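June, bench notes, drain and valve corner

Back on the Pireck mixing valve this morning. Margit had it on the rig overnight at 30 psi and it held fine, so I bumped it up to 100 and of course the weep came back at the stem. Same spot as last time! I pulled the cartridge and the lower O-ring has a flat on one side, like it was pushed in crooked (probably me). Swapped it, greased it, put it back together, and it has been sitting at 100 since coffee with a dry paper towel under it.

Cycle counter says 566. I'd like to let it run a lot longer before we tell Serpil Altıntaş anything, because she'll want to put it straight into the Gutum Street bathrooms and I'm not crawling under those sinks twice.

Other stuff - the Sayegh trap adapters came in and 3 of them have threads so rough I couldn't start the nut by hand. Chased one with the old brass nut and it went on okay, but I don't love it. Set them on Margit's side with a note. Margit, if you still have the packing slip, please hang on to it. 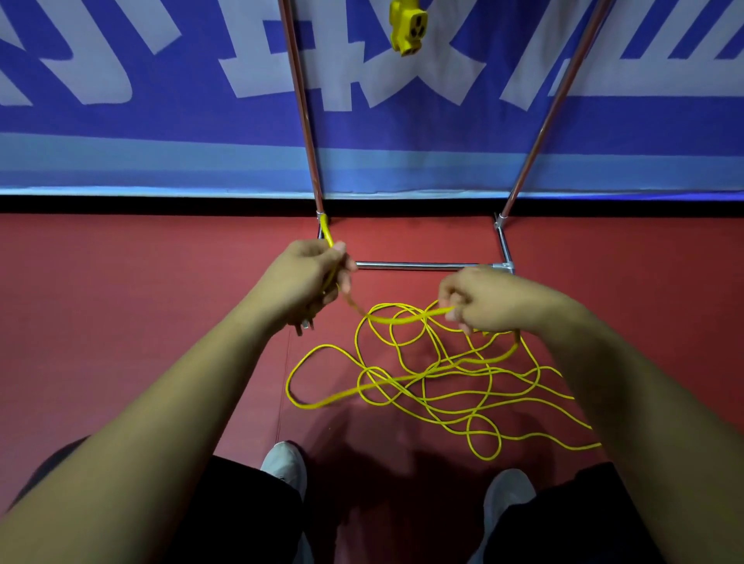 Photo: Margit Nyberg

Also tried the new pipe dope on the half-inch nipples. Goes on smoother than the gray stuff, smells worse, gets on everything. One joint dripped until I gave it another quarter turn, the rest were good.

Still to do: order stem O-rings (get the fat bag this time), drain the rig before the Atia water heater goes on it, and find my basin wrench, which was on the hook yesterday.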